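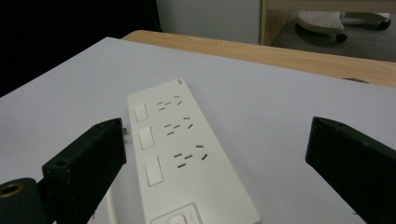

Najjar has released a revised desk power specification for its Tavholm range of height-fixed office and study tables. The specification covers the placement, restraint and switching of portable power strips used on the work surface, and replaces the guidance supplied with earlier Tavholm units. Individually switched outlets are now the preferred arrangement. A white strip with three rocker switches in a row and a socket group beside each one, laid on a pale tabletop, is the layout on which the new dimensions are based. Each socket group of this type takes a two-pin or a three-pin plug, and the switches sit along one long side of the housing where they can be reached with plugs in place.

The revision follows a review of 3636 service requests received from office and school customers. Of these, 1817 concerned the position of the power strip or the routing of its cord. The remainder related to table hardware and finishes and are being dealt with separately.

"Most of the requests came down to placement," said Rasha Obeidat, product manager for Tavholm. "Strips were sitting behind monitors or on the floor under the modesty panel, and users were turning equipment off at the wall. We have moved the strip to the top of the table and given it a defined zone."

The defined zone runs along the rear of the work surface and is kept clear of drawer fronts, hinges and monitor clamps. The strip may be set parallel to the rear edge or on a diagonal where bulky plug packs need room on one side. A minimum clearance of 42 mm is specified on the switch side. Cords leave the zone through the existing grommet and are held by the underside cable tray - no drilling is needed on current tables.

Joaquín Henríquez, who led the technical work, said colour was also considered. "Pale tops and pale housings show dust but they also show scorching and discolouration early, and we want those found at inspection," he said.

The specification does not permit one power strip to be plugged into another. Heaters, kettles and other high-load appliances are to be connected directly to a wall outlet. Damaged housings are to be taken out of service and not repaired with tape.

A retrofit kit consisting of 6 adhesive cord clips, a tray extension and a printed placement guide will be available through Pradotero from late May. Existing customers may order the guide separately at no charge.

Media enquiries: Themba Jacobs, Najjar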